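The Long Stitch

Carmela Cirillo had been sewing since before she could tie her shoes, and on the night of her final practice session she was so happy she could hardly stand still. Guido Marino had promised her the room until ten. Two hours, one practice block, and as much thread as she liked!

"Start where the pale part meets the red," he said. "Small bites. Let the needle's curve do the work."

She loved that curve. It went in the way a spoon goes into pudding – no shoving, no sawing, just a roll of the wrist and a little patience.
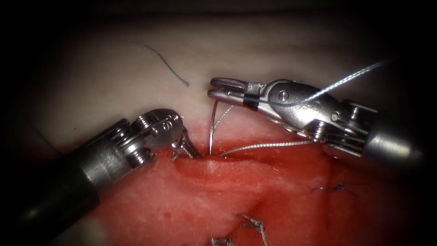
The needle at the edge of the wound.

Her grandmother would have understood it all in a minute. She had made quilts for half the valley, and she always said a seam should look as if the cloth had grown that way. Carmela thought about her through every pass, and she hummed the old tunes too, rather loudly, until Guido began humming along.

There was quilting right there in the room, pale and plump, with its long ridges running off toward the dark windows. She would have known what to do with a cover like that. (Crawl under it, for a start.) Outside it was August and black as ink, and she felt she could go on until sunrise.
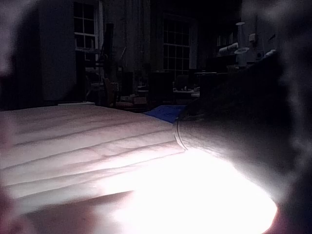

Night at the windows, and the quilted cover under the light.

"Tell me about the Bolix job," Guido said, when she stopped to stretch her fingers.

Carmela had been trying all evening not to think about the Bolix job, and now it all came pouring out: the clinic up in the hills, the 20 beds, the letter from Lizelle Mokgethi that she had read some 30 times. She kept her eyes on the work while she talked. The slim jaws pointed down at a little tangle of white threads, close to where the light was fiercest, and that tangle was so exactly like the bottom of her grandmother's sewing box that she laughed out loud. "I'm going to say yes," she said. "I think I said yes the minute I opened it!"

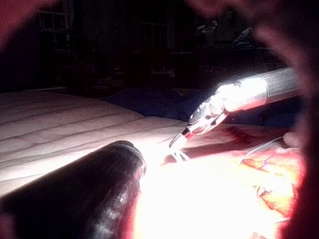 Guido was delighted. He wanted to hear about the road and the weather and whether there was decent bread.

"Wonderful bread," said Carmela, who had no idea.

She bent to the block again and drew the strand up and away over the pale side, a lovely long slant of it.
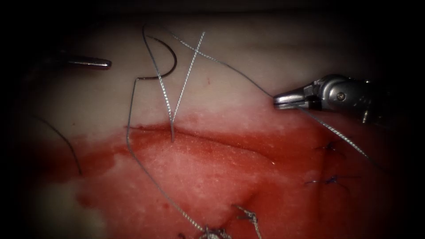

Thread drawn out across the pale side.

"Your grandmother would want that one a bit tighter," said Guido.

"She'd want it perfect," said Carmela, and she reached for the next stitch.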